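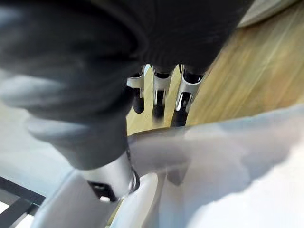 How long does it take to get used to living in a small flat? For me it was two winters, and I still keep a list of things I would do in another way.

I moved to Trollby with two suitcases and a box of books from my grandmother. The flat has one room, a kitchen where the oven door touches the opposite wall, and a corridor. My first rent was 284 euros, and I was so happy about the price that I didn't ask where the coats would go.

My neighbour Kalliopi lived in the same kind of flat, one floor up. She told me to buy nothing in the first month. I did not listen. I bought a folding table from Pliseo which was too wide by six centimetres, and I had to carry it back on the bus in January, in the snow. 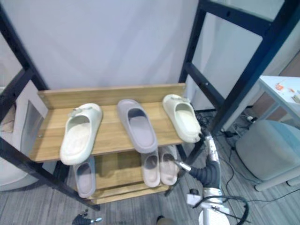 The corridor was the hardest part, and I want to write about it more than about the kitchen. It is narrow and has no window, so everything you put down there stays in your way until the evening. What helped me was to decide that each kind of thing may have one low place and no more. For shoes, a rack with two wooden shelves is enough for one person, and slides can go on the top shelf where the foot finds them quickly. Coats I keep behind the door, and the umbrella hangs from the same hook as my bag.

My friend Haris says that I have become strict. Perhaps he is right. When he visits, he puts his rucksack in the bath.

The books are still a problem. I gave a few to Radomir, who reads everything, and he gave me back more than he took. Next month I will try a shelf above the bed, if the landlord allows me to drill.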